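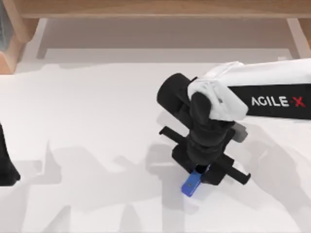

Sim bench, right arm, gripper down on the blue block.

Notebook, October, Gitotent review, start 2:10 pm

Second pass on the Gitotent scene pack, the one Rinditz sells as an add-on for dual-arm work. We have it on trial to decide if it is worth a seat for the group. Today I only wanted the tabletop set: white table, wooden shelving at the back, gray perforated unit on its base block. Both arms loaded from the stock config, no edits.

Install was fine this time. The first try last week died on a path with a space in it. Moved everything to /opt/staver and it came up. Staver is still the name of our wrapper, so if you go looking for a Gitotent folder there isn't one.

Ran 630 episodes of the block pick with the scripted policy, seed list from the shared sheet. 606 finished with the block in the target zone. I have not sorted the failures yet. The ones I opened were wrist angle, with the fingers landing on a corner of the block. That is our script and I won't hold it against the pack.

Things I like: contact settings are in one file and the comments in it are readable. Lighting can be changed per episode. Shadows come through in the wrist view, which the old Pelkonen scenes never did properly.

Things I don't: the manual skips the collision meshes completely. I found the option by reading the loader. The export also writes the joint order differently from our logger, so anybody comparing runs needs the remap script first.

Moved on to the gray unit after that. The shelf and the floor of it are full of small round holes, and I wanted to know if the pack treats them as holes or as paint. Brought a finger in low in front of the base block to check the approach.
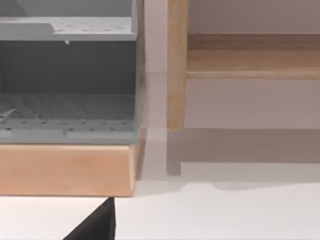 Kalevi Hämäläinen wrote back that the holes are only in the visual mesh, and that for collision the shelf is a flat slab unless you switch to the fine set. He tried the fine set on his machine and it ran 3 times slower, so he would leave it off for picks and turn it on for peg work only.

Fine by me. Left it off.

To do:
- sort the failed episodes by wrist angle
- ask Rinditz if the trial covers 2 machines or one
- rerun with the fine set overnight, short seed list
- put the remap script in the shared folder

Stopped 5:40 pm. Logs are under staver/runs, trial config saved next to them.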